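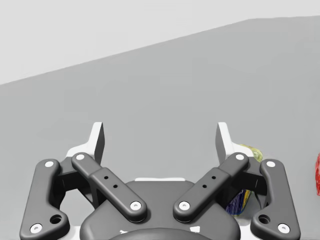 From: Kristaps Vanags
Date: Wednesday, January 8, 2020
Subject: Re: [floor-talk] what happens to the pick line?

Hi all,

Ott Kuusk wrote:

> We heard in December that Gesville is getting two arms for the
> small-goods line, and my crew has been asking me ever since
> what that means for them. I've got 41 people on days and I'd
> like to tell them something better than "wait and see." You
> folks at Jestholm went through it first. Did anybody lose
> hours? And who ends up fixing the thing when it sulks?

Ott, good to see you on here! I'll tell you how it went for us, and the others can jump in where I've got it wrong (Wojcik site people especially, you've had yours longer).

Hours first, since that's what your crew wants to know. On my shift everybody kept theirs, but the jobs moved. Four of us came off straight picking and went to what the schedule calls "cell support" — feeding totes, clearing jams, and dealing with whatever the arm gives up on. My wrists are happier. My feet are not, I walk a lot more now.

The crinkly stuff is where we earn our pay. Boxes it mostly handles. Shiny bags and soft pouches, forget it, at least in the first months. We started with a list of 1,101 items, and 114 of those got pulled back to hand picking in the first two weeks. A few have gone back to the arm after they changed the grip settings, and I still don't trust it with the snack pouches.

As for fixing it, push hard on that one before the thing is bolted down. Skisell gave our leads a 90 minute training and then left a phone number. So guess who got called over every time it stopped? Me, with no change in pay grade until we made a stink about it in October. Get the new job title and the rate in writing!

One more thing, the noise. It isn't loud but you can't chat across the line like we used to, there's a fence in the way. Some of the older hands really minded that, more than they minded the robot. We moved the break table closer and it helped a bit.

If you want to bring a couple of your people over to watch a shift, I can ask. Second shift is better, the managers leave us alone.

Kristaps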